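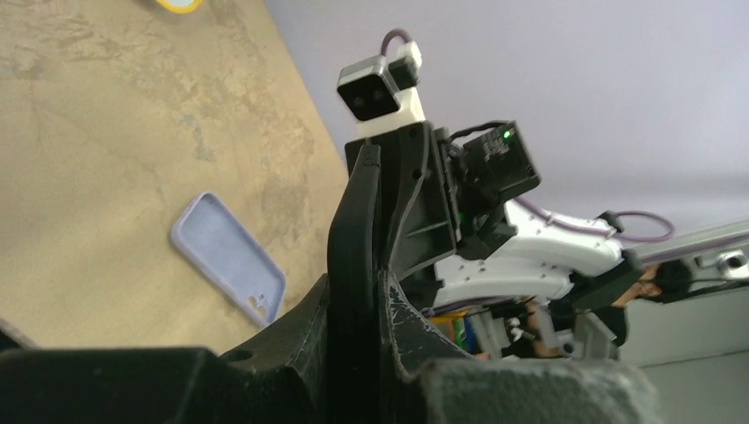

Can you build a working pair of robot arms in a shared workshop without a machine shop?

You can, provided the parts are chosen so that a 3D printer, a drill press and ordinary hand tools are enough to make and fit them. Expect to spend most of the time on wiring and adjustment.

Truleck workshop releases full plans for the Greltis two-arm bench robot

TRULECK, July 2021. Members of the Truleck shared workshop have released the drawings, print files, wiring notes and software for Greltis, a pair of bench-mounted robot arms designed to be built by people at home or in a club. The files can be downloaded free of charge and may be copied, changed and built by anyone, including for sale.

Greltis is meant for light work on a table top. Each arm has a gripper with replaceable finger pads and a small camera carried at the wrist. The arms are fixed to aluminium extrusion, which can be clamped to a bench or bolted down for good. The total parts bill for the pair, including the frame, cameras, cables and power supply, came to £2928 at the prices the workshop paid. That figure leaves out the computer, which most builders will already own, and the printers, which belong to the workshop.

The work was led by Ji-hoon Cha and Ngân Hà. Cha looked after the mechanical parts and Hà wrote the control software. Zixuan Zou did the wiring and is the author of the build guide.

"I wanted something I could take apart on the same bench I built it on," said Cha. "Most of the first version was drawn with one kind of screw in mind, and then we found out where that doesn't work. The guide tells you which places need the shorter ones."

What is in the release

The download contains print files for every printed part, with the orientation and infill that the workshop used. Camera mounts and cable clips are supplied in the usual mesh format and also as editable drawings, so that a builder with a different camera can move the holes. The arm covers are long prints and the guide suggests leaving them until the motors have been tested.

The brackets at the wrist have cut-outs between the ribs to save weight. Early brackets were solid, and the motor further up the arm ran hotter than the team liked. The ribbed version has been fitted to both arms and the solid drawing has been taken out of the release to avoid confusion. Anyone who has already printed the solid one from the test files can keep using it at reduced speed.

Wiring notes run from the power supply to the gripper. They give the length of each cable with the arm at full stretch and say where the spare loop should go. The camera cables at Truleck are purple and the power leads are black, and the diagrams follow the same colours.

"Please leave more slack than you think at the wrist," said Zou. "I made up the first set of cables with the arm lying folded on the bench. They looked very neat. Then we raised the arm and pulled a connector straight off its board. The loops in the guide look untidy and I would ask people not to shorten them."

The software covers homing, joint limits, gripper control and recording from the cameras. It also has a slow mode, which is switched on by default the first time an arm is powered up. Builders have to turn it off themselves in the settings file. Hà asks that they leave it on until the stop button has been tested with the arm moving, and then tested again with something held in the gripper.

How the build was done

The project began in March of last year as a single arm, built by Cha on a kitchen table and moved to the workshop when it got too big for the flat. Members asked for a second arm so that one could hold an object while the other worked on it. Adding it meant a stiffer frame, a larger power supply and a good deal of rewriting, as the software had been written on the understanding that there was only one of everything.

The frame took longer than planned. The first was made of timber, which was cheap and easy to cut but moved with the damp in the building, so that the arms had to be measured in again whenever the weather changed. Aluminium extrusion has grooves along its length and the fittings slide to where they are needed, and the timber version is no longer supported. Offcuts are fine for the short pieces. The long rails should be bought cut square, or squared up on a mill if the builder has the use of one.

Printed parts were made on the workshop's own machines in ordinary filament. Some were printed several times over. The camera mount in particular went through a run of small changes, mostly to do with getting a cable plugged in behind the camera once the bracket was already on the arm. In the released version the camera goes on last and can be taken off without disturbing the wrist.

Finger pads wear out. The ones in use at Truleck are a rough, dark grey foam-like material stuck to the finger with double-sided tape, and replacing a set takes a few minutes. Smooth rubber was tried and was too slippery once there was any dust on it. The fingers themselves get scratched in use and this makes no difference to how they work.

For practice pieces the team uses whatever is to hand, such as phone cases. A phone case is light, does not roll and will not break if it is dropped, and its raised rim gives a finger something to catch. The guide has a short list of other things to start with, and advises against anything made of glass.

Trial builds

Before the release, the plans were sent to two other groups who had taken no part in the design. One was Indance, a model engineering club whose members are used to metalwork and had done very little electronics. The other was a home builder, Jong-dae So, working in a spare room with one printer.

Both finished a working pair. Indance had few problems with the frame and lost most of their time to a reversed connector, which the diagram had shown from the wrong side. So found that two of the larger prints would not fit on the bed of his printer, and the release now includes versions split down the middle with a bolted joint.

"I'd say put every bag of screws in its own tub before you start," said So. "The guide had a page on it and I skipped the page. I also printed the covers first, as they're the parts that look like a robot, and then had nothing to put in them for weeks."

Changes from both trials have been worked into the guide, along with So's notes on building in a small room. These cover where to stand the power supply, how to reach the back of the frame when it is against a wall, and what to do about noise in the evenings.

Limits and safety

Greltis is a hobby design. It has not been tested to any industrial standard and the workshop does not offer it as a finished product. The arms can pinch fingers and should not be run unattended or with children within reach. Power should be off at the wall before hands go near the wrist wiring. The stop button is a required part and the software will not start without it.

The arms are not strong. They are suited to small, light objects, and the guide gives the tested load for each position. With the arm stretched right out the load is much lower than with it tucked in, and builders are asked to read that table before changing the limits.

Build evenings and parts

Truleck will run a set of 5 build evenings for people who would like to make a pair of arms with help on hand. There are 22 places. Those taking part will need to order their own motors and electronics beforehand from the list in the guide. Frame parts can be cut at the workshop, and printed parts can be made there at the cost of the filament. No experience of robotics is needed, though it helps to have soldered before.

A local supplier, Kang, has agreed to stock the screws, fittings and cut rails as a single pack. The workshop takes no payment from these sales. All of the items can be bought elsewhere and the parts list gives sizes in full.

Work continues on a lighter gripper and on a better way of carrying cables past the elbow. Corrections to the guide are welcome and should say which page and which version they refer to. Han-gyeol Maeng is keeping the list of known faults, which is published with the files.

Press enquiries

Han-gyeol Maeng, Truleck shared workshop. Journalists who would like to see the arms running can arrange a visit through the workshop desk. Visitors should wear closed shoes and tie back long hair. The building has step-free access from the yard side.

Notes for editors

Greltis is the name of the design and is written with a capital first letter only. The two arms are built from the same files, with mirrored brackets at the shoulder.

Truleck is a members' workshop with areas for wood, metal, electronics and 3D printing. It is paid for by subscriptions and by hire of the benches.

ENDS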